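Suchbegriff eingeben Suchen

Das Gartentor hängt wieder

Drucken | Per E-Mail senden

Unser Gartentor schleifte seit dem Frühjahr über die Platten. Wer hinauswollte, musste es anheben, und mit zwei Einkaufstaschen ging das schlecht. Im Oktober habe ich es endlich ausgehängt.

Der Pfosten stand noch gerade, das hatte ich anders erwartet. Ausgeschlagen war nur das untere Band. Das Tor wiegt über 36 Kilo, allein bekommt man es kaum von den Haken. Ich habe zwei Kanthölzer untergelegt und es seitlich weggekippt. Die alten Schrauben waren so verrostet, dass ich fünf davon absägen musste.

Neue Bänder gab es bei Dadel im Gewerbegebiet, zum Glück mit demselben Lochabstand. Gestrichen habe ich das Tor gleich mit, zweimal, innen und außen. Dazwischen lag eine Woche Regen, also stand es sieben Tage länger im Schuppen als geplant.
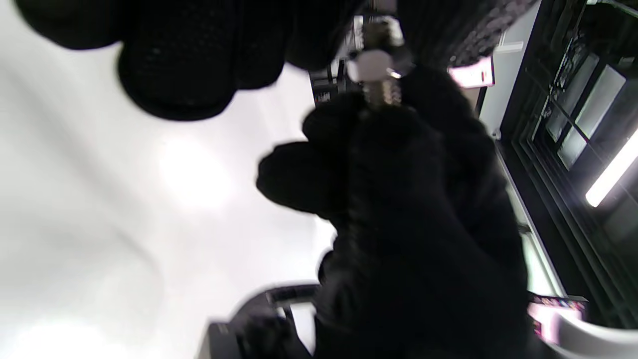

Beim Einhängen kommt es auf die Höhe an. Zu tief, und das Tor schleift wieder, zu hoch, und die Falle trifft das Schließblech nicht. Ich verstelle so etwas gern über ein Gewinde, an dem man sich in kleinen Schritten herantasten kann. Eine silbergraue Schraube mit weißer Hülse, fest in der Faust und mit schwarzem Handschuh, so greift es sich im Herbst am besten. Jetzt sind unten zwei Zentimeter Luft, und das Tor fällt von selbst ins Schloss.

5 Kommentare | 2 Mal geteilt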